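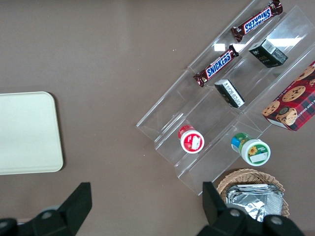 *Vista da câmara de punho: tabuleiro claro à esquerda, expositor acrílico em degraus à direita.*

# Indetti 10 – kit de garra e câmara para reposição de expositores

O Indetti 10 junta uma garra de dois dedos, uma câmara de punho e o software de planeamento da Trameck. Foi pensado para quem quer pôr um braço a trabalhar com artigos pequenos de loja: chocolates, caixinhas, frascos, pacotes de bolachas. E que bem que se porta nesse terreno!

O acrílico é o pesadelo clássico da visão robótica – transparente, cheio de divisórias e com reflexos que mudam a cada movimento. Os dois Snickers pousados na diagonal, a caixinha verde-escura ao alto e a tampa vermelha no degrau de baixo pedem, cada um, uma pega diferente. O planeador trata cada artigo em separado e escolhe o ângulo de entrada antes de os dedos descerem.

## O que vem na caixa

- Garra paralela de dois dedos, com pontas afiladas em preto
- Câmara de punho com suporte e cabo
- Licença do software Sukness para um braço
- Biblioteca inicial com 126 modelos de embalagem
- Jogo de pontas de substituição

A garra pesa 534 g com a câmara montada, o que deixa folga de carga mesmo em braços pequenos.

## Na bancada

A instalação faz-se numa manhã. Aparafusa-se a garra, liga-se o cabo e corre-se a calibração guiada, que pede apenas uma mesa lisa e mate. Na nossa sala de Paredes trabalhamos quase sempre com um tabuleiro ao lado do expositor e um cesto de vime para os artigos irregulares, como embrulhos em folha de alumínio amarrotada (adoramos este teste, os brilhos são terríveis!).

Sushil Vishwakarma, responsável pelas pegas, fez quase 400 ciclos com este tipo de arranjo durante o mês de março e daí saiu o novo modo «degrau», que limita a abertura dos dedos entre divisórias. Já vem incluído.

## Bom saber

Caixas grandes de bolachas encostadas ao expositor contam como obstáculo, a menos que sejam adicionadas à biblioteca. Para registar uma embalagem nova bastam 10 imagens, tiradas com a própria câmara de punho.

Compatível com flanges ISO de 50 mm. Para outros braços há adaptadores por encomenda – escrevam-nos com o modelo e enviamos o desenho da peça.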